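Search tips Go

Kitchen and Workshop Tips: Getting a Simulated Robot to Put the Food Away

Anyone who has tried to teach an arm to tidy a kitchen in simulation knows that the easy part is the grasp and the hard part is the fridge. These tips come from the Skakden project, where we ran 1073 simulated episodes to find out which small habits in the setup made a difference.

Keep the trays shallow. A low rim lets the fingers come down from above without catching. 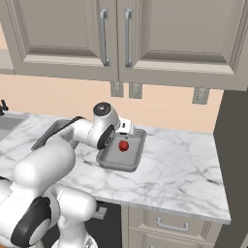
We also turned the trays a little between episodes. Policies trained with the trays always square to the counter did worse when the angle changed – 122 of the failures we logged were of that kind. A small random turn at the start of each episode cut them sharply.

Check the view from the hand
Look through the hand view before you record anything. Shelves, side walls and back panel come out close in tone when they have no texture, and the fingers take up a good part of the picture. We added a grayscale copy of each hand view to the training set and kept it.
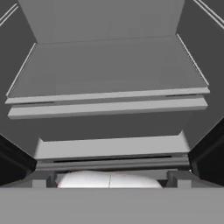

Open the door first, and open it wide
Treat the door as a separate task with its own score. We grip the handle low and swing the door well clear of the shelves before the arm lets go. Episodes that mixed the door and the food in one score were hard to learn from.

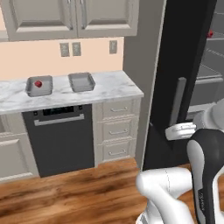

Mwangi Nyaga writes that a low grip gave his arm trouble at Ivthorpe until he slowed the first part of the pull. He now spends three seconds on it and goes at normal speed after that.

Leave room on the shelf
Pick the target spot before the arm goes in. Our planner looks for the widest gap and aims for the middle of it, and it skips spots next to a door bin. Score a placement only after the hand has backed out – an item can tip over as the fingers leave.

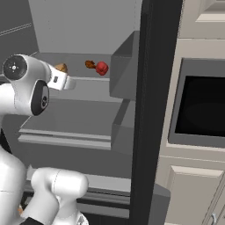

Would the widest-gap rule still work on a full shelf, asks Rocío Herrero, who got better results by filling from the back. We tried her order on 219 episodes. It helped with small items and made no difference with long ones, so we left it as an option in the planner settings.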